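On the Keeping and Reuse of Paper Bags

September 11, 2021

Readers of this page have asked me to return to the subject of household paper, which I last addressed in June. I am pleased to do so. The present entry concerns the brown paper carrier bag with handles, its care, its repair and its proper retirement.

When we moved from the house on Escobar to the present apartment, the kitchen closet was found to contain 34 such bags, folded flat and standing on edge between the ironing board and the wall. My husband regarded this as excessive. I maintained then, and maintain now, that a bag in sound condition is a useful article and should not be discarded after one trip from the store. It was nevertheless agreed that a policy was required.

The policy is as follows. A bag is admitted to the closet only if its bottom seam is whole and both handles are firmly attached. Bags that have carried meat, fish or anything that leaked are not admitted. Each bag is emptied completely, receipts included, and folded along its original creases. The bags stand upright in a single row. When the row is full, the oldest go to the recycling bin.

Repairs are permitted within reason. The upper part of a bag suffers most, as it is gripped, rolled and pulled about, and a tear there will travel quickly if left alone. Clear packing tape is suitable. The strip should extend well past both ends of the tear and be pressed down from the middle outward. I have tried masking tape, which lifts after a week or two, and a paper tape sold under the name Plaltar, which held well but was difficult to tear by hand. Tape across the full width of a bag will also stiffen it, and a stiffened bag stands better on a table while it is being filled.
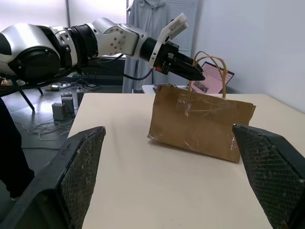 Handles deserve separate mention. The twisted paper kind is stronger than it looks, provided that the load is shared between the two. Lifting by one handle alone places the strain on one side of the bag, and this is how most of ours have been lost. Mr. Édgar Urrego, who kept the counter at the Skiria bakery for many years, taught me to fold the top edge over once to give the rim some body before lifting. I have followed his advice ever since. It is of particular value with jars.

As to filling, heavy and square items go in first. Cans and boxes form a base, and bread and greens are placed above them. A bag that leans when set down has usually been loaded to one side and should be corrected at once – it will not improve on the stairs.

Several correspondents have inquired about cloth bags. We own four and use them for the large weekly purchase. Paper remains preferable for donations, for returning borrowed dishes and for sending guests home with leftovers, as no one need feel obliged to bring it back. It is also the correct size for newspapers awaiting collection, and our building accepts them in that form.

A crumpled bag need not be ironed, although I am aware that some do so. Laying it flat under a heavy book overnight is sufficient. The creases will remain visible and do no harm.

The next entry will consider glass jars and the removal of labels, including the stubborn label used on Roklow preserves. Suggestions on that subject may be left below and will be read before the entry is prepared.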